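Bavach garment trials

The Bavach garment trials were a long-running comparison of robot fingers, wrist cameras and controllers for the handling of clothes, carried out at the Prellier workshop in Skedport. They took their name from the Bavach hand, the two-fingered gripper that everything else was measured against, and although they began as a modest attempt to choose a set of fingertips, they grew over time into one of the better-loved pieces of work to come out of that small and rather draughty building. Handling garments was at first meant to fill a few quiet weeks in May, and those who joined in remember it with a good deal of fondness.

Background

Prellier had spent its early years on arms for moving boxes and bottles, objects that keep their shape and can be picked up in much the same way every time. Clothing is another matter altogether. A jumper dropped on a table may land in any number of shapes, and a gripper that closes firmly on one fold may take hold of two layers, or of the garment underneath as well. Marina Konstantinidis, who led the trials from start to finish, had asked for them after a customer in the laundry trade wanted to know whether the firm's arm could lift one item from a pile and leave the rest where it was. She felt that the question deserved a proper answer, and that a proper answer would need a great many old clothes.

The clothes came mostly from the staff and their families, and it was agreed early on that nothing should be ironed, sorted or made tidy for the arm's benefit. Knitwear was given particular attention, being soft, stretchy and full of ribs and seams that can look very much like the edge of a layer when seen from close by. 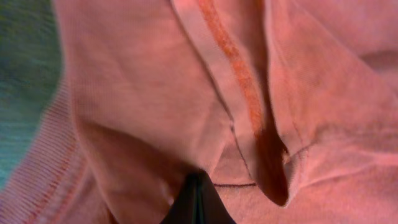 Fingertips

The first part of the work set 3 kinds of fingertip against one another. The standard Bavach tip was a plain hard finger, fairly slim, which pushed its way into a fold well enough but was inclined to slide on anything silky. The Horrocks tip, named after the workshop bench on which it was first made, had a soft rubber pad and held a good deal better, though it tended to drag the cloth along before it had closed. The last was a broad, flat tip with a thin lip at the end, meant to slip beneath a hem in the way that a person might use a fingernail.

Each was given 100 attempts on every garment in the first round, a figure that Konstantinidis later admitted was generous, as the differences had become plain long before the end. The broad tip was the best at finding a hem and the worst at nearly everything else. The Horrocks tip did well on sports shirts and poorly on wool, where the pad gathered fluff and had to be wiped clean between attempts - a chore that fell to whoever had arrived last that morning. The standard tip came out as a dependable middle choice, and it was kept for the rounds that followed.

Cameras and controllers

It was in the second part that the trials began to draw visitors. A small camera at the wrist was compared with a larger one fixed above the table. The overhead camera gave a steady view of the whole pile but lost sight of the cloth whenever the arm leaned across it, while the wrist camera saw every rib and stitch at close quarters and had very little idea of where the rest of the garment had gone. Using the two together was an obvious step, and a slow one, for the pictures had to be matched in time before the controller could make any use of them.

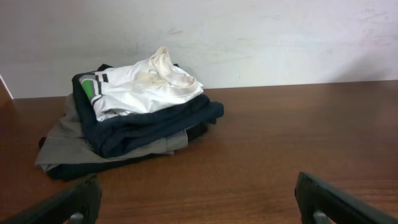 Stacked clothes were the hardest test of all. The aim was to take the uppermost garment and leave the others lying as they were, and the older controller, which closed the hand at a set speed and to a set width, would often carry off two at once. Its replacement felt for the moment at which the cloth began to resist and eased off accordingly. Over 411 attempts on mixed piles the newer controller made noticeably fewer double lifts, and it was gentler on loose collars too, although dark garments lying one on another went on giving it trouble until the lamps were moved.

Record and later use

A summary was issued on April 28, 2020, together with 3000 short recordings chosen from the two rounds. It is a friendly document, longer than it needed to be, with several pages on the merits of different table surfaces and a full account of how the wrist cable was re-routed after it kept catching on sleeves. The laundry customer took the standard tips with the newer controller and both cameras. The broad tip was put away for a time and then brought out again for towels, a job at which it did very nicely.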